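Deposit deductions and a solicitor's letter - do I have to reply in 10 days?

Posted in: Housing and tenancy
December 2024

I rented a small office unit with a flat above it, all on one lease, through an agency called Korkeler. The lease ended last month and I handed the keys back on the last day. The deposit was £1135. I have now had a letter from a firm of solicitors acting for the landlord, saying the whole deposit will be kept for damage to the wooden floor and for cleaning, and that if I don't agree in writing within 10 days they will "reserve all rights". Two pictures from the office room are below.
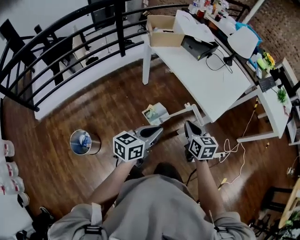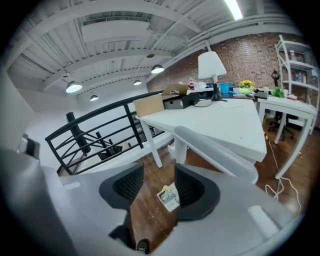

Wooden floor, seen in both pictures

There was no check-in inventory that I signed. The agency says one was sent to me by email but I can't find it. I was there for almost 5 years. The lease says I must return the premises "in good repair and condition, fair wear and tear excepted". My name is the only one on the lease and I did run a business from the unit.

What I want to know is whether the 10 days means anything, and whether I can use the deposit scheme or have to go to court. I phoned the agency and they said they can't discuss it now it is with solicitors.

sokol_lane

The 10 days is a date the solicitors have picked. It isn't a court deadline and you don't lose the deposit by missing it. I would still reply before then, as a judge can look at how both sides behaved when it comes to costs. Keep it short. Say you dispute the deductions, ask for a copy of the inventory they rely on, ask for the invoices or quotes, and ask which clause of the lease they say you broke. Don't offer a figure yet. If you do want to make an offer later, put "without prejudice" at the top of that letter and keep it separate from the ordinary ones.

The deposit scheme is the harder part. The schemes are for assured shorthold tenancies of homes. A single lease of a business unit with a flat above it is usually a business tenancy if part of it is occupied for the business, and then the deposit protection rules don't apply. The landlord didn't have to protect the deposit and you can't claim the penalty for not protecting it. Check anyway. Each of the 3 schemes has a search page where you put in your surname, postcode and the start date. If it was put into a scheme by mistake or by choice, ask that scheme whether it will still deal with the dispute.

If it isn't in a scheme, you are looking at a small claim in the county court. £1135 is well within the limit. You would send a letter before claim first, giving them a reasonable time to answer, and then issue online. There is a fee based on the amount, and you normally get it back if you win. You don't need a solicitor for this and you mostly can't recover the cost of one on the small claims track.

On the floor, "fair wear and tear excepted" helps you. The landlord has to show what the floor was like at the start, and without an inventory that is hard to do. They also can't charge you for a brand new floor if the old one was already part worn. Read the deposit clause as well as the repair clause. Some commercial leases have a separate rent deposit deed which says when the landlord can take money out and how much notice has to be given.

zevia_flats

Same thing happened to me with a shop. I just ignored the letter and they paid me back half. Cleaning is always a con, they charge you for a bottle of Purell and a mop. I wouldn't bother with court, too much paperwork.

tenpenny_notice

I wouldn't ignore it. I agree with most of the long reply above, but I would add a couple of things.

Search your email for the agency's name with attachments only, and look in the junk folder. If the inventory did come to you and you never objected to it, the other side may say you accepted it. Better to find that out now.

Ask in your reply whether the solicitors will accept court papers on behalf of the landlord. If they won't, you need an address for the landlord. It should be on the lease, or you can get it from the Land Registry title for a small fee. Your claim is normally against the landlord and the agency is left out of it, unless the agency is holding the deposit as stakeholder. The lease should say which.

Also check whether the lease mentions a schedule of condition. It is the commercial version of an inventory and it is sometimes stapled at the back behind the plan.

Send everything by email and by post, and get a certificate of posting from the counter. It's free.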